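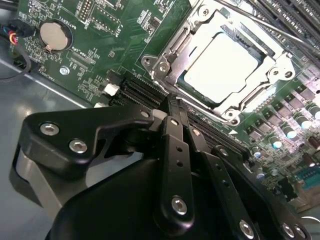 Figure 2. Processor socket and memory slots on a motherboard in its metal chassis.

3.1 The load that goes home with no one

Utilities have long known how to bill a building. Knowing what the building does with the power after everyone leaves is another matter, and the trade has mostly been content to call the answer "base load" and go to lunch. We wanted to look inside that phrase for the 42 small offices on the Trunley feeder, all of them customers of Edton, none of them large enough to have an energy manager and several of them only barely large enough to have a thermostat.

Night consumption was taken from the interval meters between midnight and four in the morning. Those hours were chosen on the advice of Kedir Gebru, who reads load curves the way other people read gossip and who pointed out that cleaning crews on this feeder are done by eleven. What is left should be refrigerators, exit signs, network gear and servers. In most offices it was chiefly servers, and in most offices the person answering our survey did not list a server at all. One respondent described theirs as "the warm closet."

Computing equipment at low load still draws power for its fans, memory, power supply losses and a processor waiting politely for work. The closet then has to be cooled, often by a unit that was sized for a hotter machine and has never been told otherwise. We treat both parts as a single load. The meter cannot tell them apart, and the customer pays for both on the same line of the bill.

Savings estimates in the vendor literature tend to assume that the owner will consolidate, replace or switch off the idle machine. Our owners did none of these when asked nicely. Two offices agreed to a scheduled overnight shutdown and one of them reversed it in May, after the phone system turned out to live on the same box. We therefore count shutdown as a technical potential only – a phrase the energy field uses for things that would work if people were different.
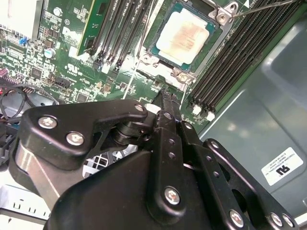

3.2 Tariff response

The Brillska tariff was meant to settle the matter through price. It has three periods, with the cheapest falling overnight, so an idle server does most of its idling at a discount. From the grid's point of view this is sensible. From the point of view of anyone hoping to shrink the base load, it is a coupon for leaving things on.

We compared night load before and after enrollment, using the Huet method to correct for outdoor temperature. The change was too small to separate from ordinary variation between offices. Daytime load did shift a little, mainly through water heating, and that result is taken up with the other daytime uses in the next section.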